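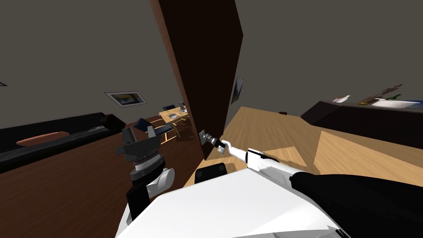 torque_ledger
Went to the Citenine open day in April and sat through the full simulation demo, so some notes for those who asked. They ran their household benchmark on the big screen with the operator console next to it. The door task took up most of the session. The robot works it with the right arm, gripper up against the silver lever handle, and the left arm stays tucked in close to the body. I asked the presenter if the left is used at all. It is locked for this task to cut down the search space. They quoted 700 door episodes in the set, 442 of which pass their own check. No hardware on the floor that day, only sim.

kettlebyte
442 out of 700 is not a number I would put on a slide. What does the check measure? Door angle, or whether the robot gets through?

torque_ledger
Door angle only. Passing through the doorway is scored as a separate task. They were open about that when asked, but it wasn't on the slide.

mrs_backlash
Then it's half a task. I've been to two of these days and both times the pass condition was looser than the title of the talk. A lever handle is also the easy case. Put a round knob on that door and run it again.

torque_ledger
Disagree on the lever. You have to press down and pull along an arc while the base compensates, and the contact point shifts on you. Knobs are harder, yes, but a parallel gripper is the wrong tool for a knob anyway, so I don't see what the comparison would tell you.

mrs_backlash
It would tell you whether the method works in houses with knobs. Mine has nine.

fennel_42k
Was the Testix logger running? Last year they exported the joint data for anyone who brought a drive.

torque_ledger
It was. 30 episodes per visitor, joint positions and gripper state. No contact forces. The wrist views come as a separate download and I haven't gone through all of mine yet.

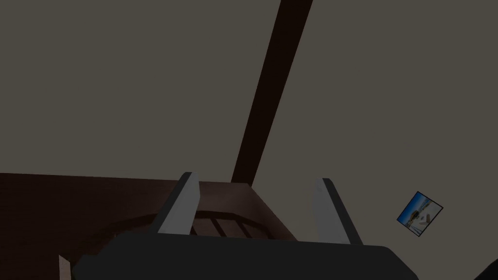

How long is one episode in the export?

It's capped at 600 control steps, and a run that passes the check early stops there, so most files are shorter.

kettlebyte
No contact forces makes it close to useless for handle work. You can't tell a slip from a release.

fennel_42k
You can get partway from gripper state and commanded vs. measured position. I did it with last year's files. Noisy, but slips stood out once I filtered the wrist joint.

kettlebyte
In sim the forces are sitting right there in the solver. Leaving them out is a choice.

torque_ledger
Agreed. I raised it and was told that the Bhattacharjee contact model is still being tuned and they don't want people fitting to values that will change. Make of that what you like. The Joro branch is supposed to add a force column, no date given.

mrs_backlash
So wait for Joro. I'd skip the export until then.

fennel_42k
I'd still take it. Post your filter settings if you try, and I'll dig mine out tonight.

14 replies | 3 shares

Related threads
Lever vs. knob: gripper geometry
Testix export keeps dropping the last row
Joro branch: what is confirmed so far
Open days worth the drive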